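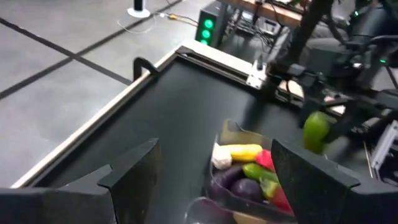 # El Instituto Misari abre la admisión a su nueva titulación en Diseño Sonoro y Música para Medios Interactivos

**7 de diciembre de 2018.** El Instituto Superior Misari anuncia la apertura del plazo de admisión a la titulación superior en Diseño Sonoro y Música para Medios Interactivos, cuyas clases darán comienzo el próximo mes de abril. La primera promoción contará con 19 plazas y se impartirá íntegramente en el campus de Rocha, en modalidad presencial y horario de tarde.

El plan de estudios comprende 113 créditos, distribuidos en 8 trimestres. Durante el primer año, el alumnado cursará materias comunes de acústica, grabación de campo, armonía y fundamentos de programación. A partir del quinto trimestre deberá escoger uno de los dos itinerarios previstos: composición adaptativa para videojuegos o posproducción de sonido para audiovisual.

La docencia práctica se desarrollará en los estudios Resulura, integrados en el edificio norte del campus. Estas instalaciones disponen de salas de mezcla, una cabina de locución y un espacio para la grabación de efectos de sala. El alumnado matriculado podrá reservarlas fuera del horario lectivo mediante solicitud a la secretaría académica.

## Prácticas y proyecto final

El Instituto ha suscrito un convenio de colaboración con la productora Brellex, en virtud del cual el alumnado de último curso realizará prácticas tuteladas en departamentos de sonido y doblaje. Las prácticas tendrán carácter obligatorio y serán objeto de evaluación conjunta por parte de la empresa y del claustro.

El proyecto final consistirá en la sonorización completa de una obra interactiva o audiovisual, acompañada de una memoria técnica. Su defensa será pública y se celebrará ante un tribunal de docentes y profesionales externos. 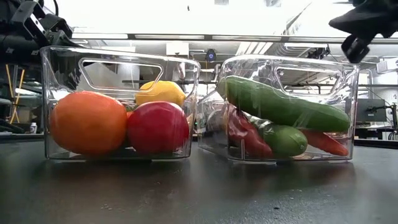
Según Catarina Carvalho, el sonido ha ocupado durante demasiado tiempo un lugar secundario en la enseñanza de los medios digitales, y la nueva titulación pretende que quienes la cursen participen en los proyectos desde la fase de guion. Carvalho señaló asimismo que «no se exigirá formación musical reglada para acceder al programa, aunque sí una escucha atenta y disposición para trabajar en equipo».

## Requisitos de admisión

Las personas interesadas deberán presentar la siguiente documentación:

- Título de bachillerato o equivalente.
- Carta de motivación de un máximo de 2 páginas.
- Muestra de trabajo sonoro propio, en cualquier formato digital de uso común.

Las candidaturas preseleccionadas serán convocadas a una entrevista personal. La relación definitiva de admitidos se publicará en el tablón de anuncios del campus y se notificará de forma individual por correo electrónico.

**Contacto para medios:** Gabinete de Comunicación, Instituto Superior Misari, campus de Rocha.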